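나무 상판 오일 다시 먹이기: 점검부터 건조까지

오일로 마감한 책상이나 식탁은 쓰다 보면 표면이 마르고 컵 자국이 남기 시작합니다. 이 글은 집에서 상판 한 장을 직접 손보는 순서를 정리한 것입니다. 전동 공구 없이 할 수 있는 범위만 다룹니다. 우레탄이나 래커로 칠한 상판은 방법이 다르니 먼저 점검 항목을 읽고 결정하십시오.

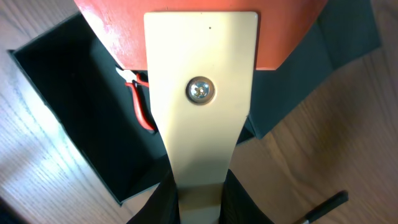
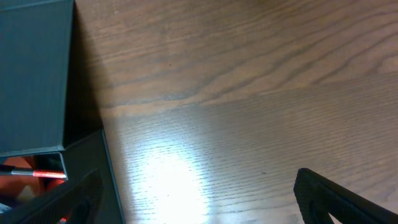
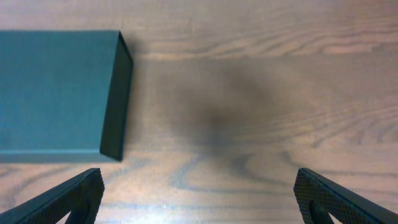 두 번째와 세 번째 사진: 나무 상판

글 살마 타우피크(Salma Tawfik)
뎀홀름(Demholm) 목공 교실 가구 보수 담당
2021년 2월 5일

1. 어떤 마감인지 확인하기

상판 아랫면이나 뒤쪽 모서리처럼 눈에 띄지 않는 곳에 물을 한 방울 떨어뜨립니다. 몇 분 뒤에 물방울 자리가 진해졌다면 물이 스며든 것이고, 오일이 거의 빠진 상태입니다. 물방울이 그대로 맺혀 있으면 둘 중 하나입니다. 도막이 있는 마감이거나, 오일이 아직 충분히 남아 있는 경우입니다.

둘을 구별하려면 같은 자리를 고운 사포로 가볍게 몇 번 문질러 봅니다. 흰 가루가 나오고 문지른 자리만 뿌옇게 흐려지면 도막 마감일 가능성이 높습니다. 나무색 가루가 바로 나오면 오일이나 왁스 쪽입니다. 손톱으로 긁었을 때 투명한 막이 얇게 일어나는 것도 도막 마감의 표시입니다.

도막 마감 위에는 오일을 바르지 마십시오. 스며들지 못하고 표면에서 끈적하게 굳습니다. 이런 상판은 도막을 전부 벗기거나 같은 계열의 도료로 덧칠해야 하며, 여기서는 설명하지 않습니다.

무늬목 상판도 조심해야 합니다. 옆면을 보면 알 수 있습니다. 윗면의 나뭇결이 옆면으로 이어지지 않고 띠를 붙인 경계가 보이면 무늬목일 수 있습니다. 무늬목은 매우 얇아서 거친 사포를 몇 번만 세게 밀어도 바탕이 드러납니다. 오일 마감된 무늬목이라면 거친 사포 단계는 건너뛰고 고운 사포만 손힘을 빼고 쓰십시오.

2. 준비물

하드왁스 오일 또는 가구용 오일
중간 사포와 고운 사포
사포를 감을 평평한 나무토막이나 코르크 블록
흰색 연마 패드
보풀 없는 면 헝겊 여러 장
중성 비누
니트릴 장갑, 방진 마스크
뚜껑이 있는 금속 통과 물

교실에서는 스테스텍스(Stestex) 무광 하드왁스 오일을 쓰고 있습니다. 다른 회사 제품이어도 순서는 같지만 건조 시간과 도포량은 통에 적힌 설명을 우선하십시오. 전에 쓰던 오일이 남아 있다면 뚜껑을 열어 막이 생겼는지 먼저 봅니다. 막이 얇으면 걷어 내고 걸러서 쓸 수 있고, 전체가 걸쭉해졌으면 버립니다.

연마 패드는 토스데일(Tosdale)의 흰색 패드가 적당합니다. 초록색이나 갈색 패드는 입자가 거칠어서 마무리용으로 맞지 않습니다. 철 수세미는 쓰지 마십시오. 참나무처럼 타닌이 많은 나무에서는 남은 쇳가루가 물을 만나 검은 점으로 변합니다.

3. 필요한 오일 양

오일은 생각보다 적게 듭니다. 이 글을 쓰면서 작업한 책상은 길이 1,329mm, 폭 585mm였고 첫 번째 도포에 오일 60ml를 썼습니다. 두 번째 도포에는 그보다 훨씬 적게 들었습니다. 아랫면까지 바를 생각이면 따로 계산해야 합니다.

작은 통을 사는 편이 좋습니다. 한 번 연 오일은 통 안의 공기 때문에 조금씩 굳습니다. 남은 양이 적으면 작은 유리병에 가득 차게 옮겨 담고 제품 이름과 개봉한 날을 적어 둡니다.

4. 작업 장소와 날씨

실내 온도가 너무 낮으면 오일이 잘 펴지지 않고 마르는 시간도 길어집니다. 2월에 난방 없는 베란다에서 하는 작업은 권하지 않습니다. 난방이 되는 방에서 창문을 조금 열고 하십시오. 상판은 작업 전날부터 같은 방에 두어 온도를 맞춥니다.

해가 직접 드는 자리도 피합니다. 오일이 펴지기 전에 표면부터 굳어 얼룩이 생깁니다. 대신 옆에서 비스듬히 들어오는 빛은 있는 편이 좋습니다. 빛이 낮은 각도로 표면을 스치면 사포 자국이나 덜 닦인 오일이 잘 보입니다. 창이 없는 방이라면 스탠드를 상판 높이에 두고 켭니다.

다리를 분리할 수 있는 책상은 분리하는 것이 편합니다. 나사는 자리별로 봉투에 나누어 넣으십시오. 분리하지 않을 때는 다리와 만나는 부분에 마스킹 테이프를 붙입니다.

5. 닦기

미지근한 물에 중성 비누를 조금 풀고 헝겊을 적셔 꼭 짭니다. 결 방향으로 상판 전체를 닦은 다음 깨끗한 물에 헹군 헝겊으로 한 번 더 닦고, 마른 헝겊으로 물기를 걷습니다. 리사넨(Rissanen) 가구 비누처럼 기름 성분이 들어 있는 비누는 평소 관리에는 괜찮지만 재도포 전에는 쓰지 않습니다.

기름때가 심한 식탁은 이 과정을 두 번 합니다. 음식 기름이 남은 채로 사포질을 하면 사포가 금방 막히고 기름이 주변으로 번집니다. 손목이 닿는 앞쪽 모서리도 때가 많이 끼는 곳입니다.

닦은 뒤에는 하룻밤 말립니다. 헤어드라이어로 말리면 한쪽만 급하게 말라 판이 휠 수 있습니다.

6. 사포질

흠집이 깊지 않으면 고운 사포만으로 충분합니다. 물 자국이나 긁힌 자국이 뚜렷할 때만 중간 사포부터 시작합니다. 사포는 블록에 감아서 쓰고, 항상 나뭇결 방향으로 움직입니다. 결을 가로지른 자국은 오일을 바르면 진하게 드러납니다.

자국이 있는 곳만 집중해서 갈면 그 자리가 파이고 색도 달라집니다. 자국 주변을 넓게 잡고, 끝으로 갈수록 힘을 빼면서 판 전체를 같은 횟수로 밀어 주십시오. 모서리는 쉽게 둥글어지므로 블록이 판 밖으로 반 이상 나가지 않게 합니다.

눌린 자국은 갈아서 없애기보다 부풀리는 방법이 낫습니다. 젖은 헝겊을 자국 위에 올리고 다리미 끝을 잠깐씩 댑니다. 섬유가 끊어지지 않은 자국이라면 꽤 올라옵니다. 칼에 베인 자국에는 효과가 없습니다. 무늬목에는 이 방법을 쓰지 마십시오. 접착제가 녹아 들뜰 수 있습니다.

물 때문에 일어난 나무 털은 완전히 마른 다음 고운 사포로 가볍게 정리합니다. 가루는 진공청소기의 부드러운 솔로 빨아들이고 마른 헝겊으로 마무리합니다. 젖은 헝겊으로 닦으면 털이 다시 일어납니다.

검은 얼룩은 사포로 잘 없어지지 않습니다. 대개 물과 쇠가 만나 생긴 것이고 나무 속까지 들어가 있습니다. 옥살산으로 뺄 수 있지만 독성이 있는 약품이므로 익숙하지 않으면 그대로 두는 쪽을 권합니다.

7. 첫 번째 도포

오일 통은 흔들지 말고 막대로 바닥까지 저어 줍니다. 무광 제품은 광을 줄이는 성분이 바닥에 가라앉아 있어 젓지 않으면 첫 부분만 번들거립니다.

장갑을 끼고 헝겊에 오일을 조금 묻혀 아랫면이나 옆면부터 시험해 봅니다. 색이 예상보다 진해질 수 있습니다. 마음에 들면 윗면으로 옮겨 갑니다. 상판을 네 구역으로 나누고 한 구역씩 원을 그리며 문질러 넣은 뒤 결 방향으로 길게 펴 줍니다. 구역 사이의 경계는 다음 구역을 바를 때 겹쳐서 풀어 줍니다.

마구리면, 그러니까 나무를 가로로 자른 면은 오일을 훨씬 많이 먹습니다. 윗면을 끝낸 다음 마구리면을 다시 만져 보고 말라 있으면 한 번 더 바르십시오.

통에 적힌 시간만큼 기다린 뒤 깨끗한 헝겊으로 남은 오일을 모두 닦아 냅니다. 이 단계가 가장 중요합니다. 손등을 대어 보아 묻어나는 것이 없어야 합니다. 낮은 각도에서 보아 유난히 반짝이는 자리가 있으면 그곳에 오일이 남아 있는 것입니다. 헝겊이 축축해지면 바로 새것으로 바꿉니다.

8. 두 번째 도포

첫 번째 도포가 충분히 마른 다음 진행합니다. 표면이 까칠하면 흰색 패드로 힘을 주지 말고 한 번 훑고 가루를 제거합니다. 오일은 더 얇게, 헝겊이 거의 마른 느낌이 들 정도로만 바릅니다. 닦아 내는 방법은 처음과 같습니다.

세 번째 도포는 대부분 필요 없습니다. 식탁이나 싱크대 옆 작업대처럼 물이 자주 닿는 곳만 예외입니다.

9. 헝겊 처리

오일이 묻은 헝겊은 뭉쳐 두면 저절로 열이 나서 불이 붙을 수 있습니다. 쓰레기통에 그대로 넣지 마십시오. 쓰는 즉시 물을 채운 금속 통에 담그고 뚜껑을 닫습니다. 버리는 방법은 사는 지역의 배출 규정을 따르십시오. 사용한 연마 패드와 오일이 밴 사포 가루도 똑같이 다룹니다.

10. 건조와 사용

만졌을 때 말라 있어도 속까지 굳으려면 시간이 더 걸립니다. 책상은 마지막 도포 후 4일 동안 물건을 올리지 않았습니다. 그 뒤에도 한동안은 젖은 컵을 바로 놓지 말고, 고무 받침이 달린 물건은 아래에 종이를 한 장 깔아 둡니다. 덜 굳은 오일 위에 고무가 오래 닿으면 자국이 남습니다. 식탁보나 유리판을 덮는 것도 완전히 굳은 다음으로 미룹니다.

평소에는 마른 헝겊이나 꼭 짠 헝겊으로 닦고 물기를 남기지 않습니다. 알코올 소독제와 주방용 세정 스프레이는 오일층을 약하게 만듭니다.

자주 생기는 문제

표면이 며칠이 지나도 끈적합니다.
오일을 덜 닦아 낸 경우가 많습니다. 같은 오일을 헝겊에 소량 묻혀 끈적한 곳을 문지르면 굳다 만 오일이 풀립니다. 곧바로 마른 헝겊으로 전부 닦아 냅니다. 그래도 남으면 흰색 패드를 씁니다.

군데군데 광이 다릅니다.
오일을 먹는 양이 자리마다 달라서 생깁니다. 광이 없는 곳만 덧바르지 말고 판 전체를 한 번 더 얇게 바르십시오. 통을 잘 저었는지도 확인합니다.

컵 자국이 다시 생겼습니다.
흰 자국은 며칠 두면 옅어지기도 합니다. 남아 있으면 고운 사포로 결을 따라 가볍게 밀고 그 주변까지 오일을 조금 바릅니다.

색이 다른 가구와 맞지 않습니다.
갓 바른 나무는 진하게 보입니다. 빛을 받으며 색이 변하는 정도도 수종마다 다르니 한 계절은 지나서 비교하십시오. 그 전에 착색 오일을 덧바르면 되돌리기 어렵습니다.

다음 재도포 시기는 1번의 물방울 시험으로 정합니다. 자주 쓰는 자리 한 곳과 구석 한 곳을 같이 시험하고, 앞쪽만 물이 스며들면 앞쪽 절반만 먼저 손봐도 됩니다.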